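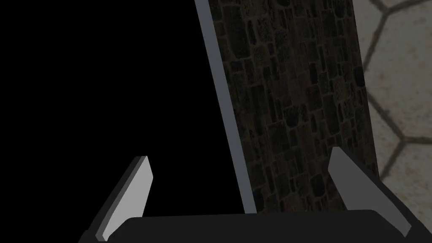 Trollar, the Cillton four-piece who have been filling back rooms and small halls with slow, heavy and surprisingly tuneful rock for longer than they care to work out, are very happy indeed to announce that their second album, "Charpentier", is out now on Pladora Records. It has been a fair old wait, and the band would like to begin by thanking everybody who kept asking after it, at gigs, in the post and once through the window of a parked van. Listeners who know the first record will recognise the weight of the thing straight away.

"Charpentier" was recorded in Cillton, in the upstairs room of a former seed merchant's where the band have rehearsed since they first got together. They had always meant to go somewhere grander. A proper studio was booked and a deposit paid, and then the drummer's wrist was broken in a fall from a stepladder and the whole plan had to be put back by the better part of a year. By the time the wrist had mended the songs had changed so much, and had grown so used to the room they were being played in, that it seemed a shame to move them. So the desk was carried up the stairs (a story in itself, and one the bass player will tell you at length if you let him) and the windows were packed with old blankets, and they got on with it.

Lutfa Munasinghe, who sings, plays guitar and writes most of the words, is fond of the result.

"The first album was us trying to sound like a band," she says. "We were so careful! Every take was done again and again until there wasn't a breath left in it. With this one we played the songs all together, facing each other, and if somebody's amp buzzed then it buzzed. There's a moment near the end of 'Lintel' where you can hear me laughing because I'd come in a bar early, and everyone just followed me. We talked about fixing it for weeks and then we left it alone, and now it's my favourite bit of the whole record."

The title comes from the name painted over the door of a shop Lutfa used to pass on her way to school. It had been shut for years and she never did find out what it sold. The word is French for carpenter, and it stayed with her, and when she began writing about her late grandfather, who built staircases for a living and whistled through all of them, there it was, ready and waiting. He appears in several of the songs, most plainly in "Eighty-Six", named after his age when he finally agreed to hang up his tools. It is the quietest thing Trollar have put on a record, with only voice, guitar and a harmonium borrowed from a neighbour, and it has already had one or two sturdy people in the front row reaching for their sleeves.

Anyone worried that the band have gone soft may be reassured by "Drag the River", a great lurching beast of a song which closes the first side and which has been finishing their live set since last October. It began as a riff played at the wrong speed during a soundcheck, and the band liked it so much at the wrong speed that they slowed it down further still. "Lintel" and "Cold Plaster" are just as heavy, and the closing number, "All the Doors Are Painted Shut", takes its time over getting where it is going and then stays there, loudly, for a good long while.

The album is available on vinyl, on CD and as a download. The first vinyl pressing is limited to 1000 copies and comes in a heavy card sleeve with a fold-out lyric sheet, set out in Lutfa's own handwriting, crossings-out and all. Pladora expect these to go fairly quickly, going by how the first album went, and would gently suggest that people who want one don't leave it until the spring. The CD has the same songs in the same order, along with a live version of "Cold Plaster" taped at the band's home-town show in the Corn Hall, with the audience singing the last verse in something very near the right key.

Trollar will be taking the record out on the road in the coming months, starting close to home and working outwards as far as the van allows. The first evening will be a launch night in Cillton, with the album played from start to finish, a short break for everybody to get a drink, and then a second set of older songs. The band have promised to learn a few that they haven't played in years and would be glad of requests, sensible or otherwise, through the mailing list. Details of the other shows will be sent to the list first and put up on the label's pages shortly afterwards.

"We've missed it, to be perfectly frank," says Lutfa. "Making a record is lovely, but you're in a room with the same three faces and the same kettle, and you start to wonder if anyone outside is going to care. Then you play one of the new ones to people and somebody shouts for it again, and that keeps you going for a month. So please do come along, and come and say hello afterwards. We're always the last ones out because we're so slow at packing up."

"Charpentier" track listing:

Upright
Cold Plaster
Eighty-Six
Drag the River
Lintel
My Brother's Ladder
Salt in the Mortar
All the Doors Are Painted Shut

All songs written and performed by Trollar. Words by Lutfa Munasinghe, apart from "My Brother's Ladder", which was written by the whole band on a very long drive home.

Review copies, in either format, can be had from the Pladora press desk, who will also be pleased to arrange interviews. Lutfa is happy to talk by telephone on most mornings, and the rest of the band can generally be rounded up with a little notice. Radio stations are asked to note that there is a shorter edit of "Drag the River" for daytime use, with the long introduction trimmed and one word in the second verse taken out.

Issued by Pladora Records, January 2026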